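Bredundale Community Pantry: where we're up to since July

Dear Jayanthi,

Thank you again for your patience while we got this together, and for the lovely card, which is still up on the noticeboard. It has been a busy few months and I'm very pleased to say the grant is doing what we all hoped it would. We have now given out 519 hampers, and the new cool room (800 dollars under the quote, thanks to some stubborn haggling by Jamie) has been running without a hiccup. The Saturday-style rush we used to get at the door has eased as well, now that people can book a time.
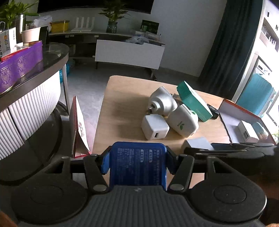 Labelling has been our biggest learning curve this time. Families from Prernau told us at the autumn lunch that they often took home food they weren't sure how to cook, or couldn't check for nuts and shellfish. Plenty of what we're given is like the dark blue one with its columns of small Chinese print, perfectly clear to Xiuying and a mystery to most of the rest of us. She has been writing plain English shelf cards, and Tahmineh is doing the same in Farsi. We've spent 1625 dollars of the 2000 set aside for printing and translation, and would like to carry the balance over if you're happy with that.

The one disappointment is the cooking classes. Sveva had a wonderful program ready to go, but the hall kitchen at Ashour still hasn't got its new stove, so we've pushed the first class back until after the school holidays. She's using the time to test recipes on her neighbours, who haven't complained yet!

I'll send the receipts separately once Jamie has scanned them. Do come and have a cuppa with us if you're ever out this way.

Warm regards from all of us at the pantry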